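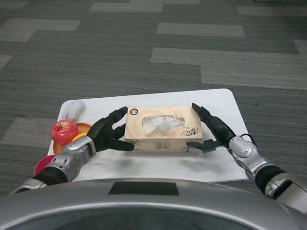
Let the Library Stay Open Past Six
By Mehwish Rana

Otstead has one public library, and it closes at 6 p.m. every day but Monday, when it doesn't open at all. I get off work at 5:30. So do most people I know.

The town council says evening hours would cost too much. Its own estimate is 855 dollars a week to keep the doors open until nine on three nights. Last June the same council paid more than that for new signs at a parking lot that was never hard to find.

Povdale tried late hours two years ago and counted 3,566 evening visits in the first year. Many were high school students who had no quiet place to study. Others came to print forms or use the internet.

I'd accept a trial of two nights a week. Cut an hour from the mornings if the money has to come from somewhere. Almost 600 residents have signed the petition at the front desk, and they had to get there before six to do it. The council should put it on the agenda.

42 shares | 17 comments
Contact us | © Otstead Courier | Back to top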